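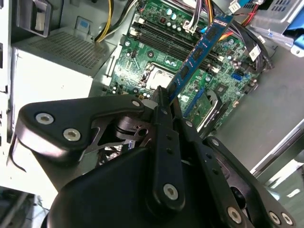 Torkeck G8 finger kit: the one that replaces the slipping fingers

Hi, I'm Rami Bitar and I look after grippers at Chidiac. If you bought a G8 from us with the early fingers, please read this before you run it again!

The trouble first showed up on our own bench in Fumthorpe, on memory-fitting work. A finger screw had backed out, the tips no longer met squarely, and a RAM stick twisted just as the arm began to push. One bent latch, one very cross me. We went through the returns after that and found the same fault on units below serial 3605 (sorry, all of you).

What's in the kit, part no. 611:
New pair of black fingers
Pivot screws with thread lock already on
Hex key
Paper torque card

Fitting it is an evening job, if that. Power off at the wall, let the arm rest on something solid, then swap one finger at a time so you don't lose your alignment. Keep your hands clear when you switch back on, as the gripper will open fully by itself – it made me jump the first time!

I'd try it on something cheap before you go near a motherboard. A grey plastic board with raised pegs and square frames does nicely, and small, awkwardly shaped bits show up a weak grip very quickly.
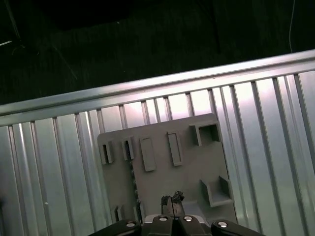

Can I just tighten the old screws?
Only as a stopgap. The early ones work loose again, so stop using the gripper for anything that matters and order the kit. Software fault code 1008 means it has already slipped.

Owners of affected units get the kit free, posted from our Hasier store.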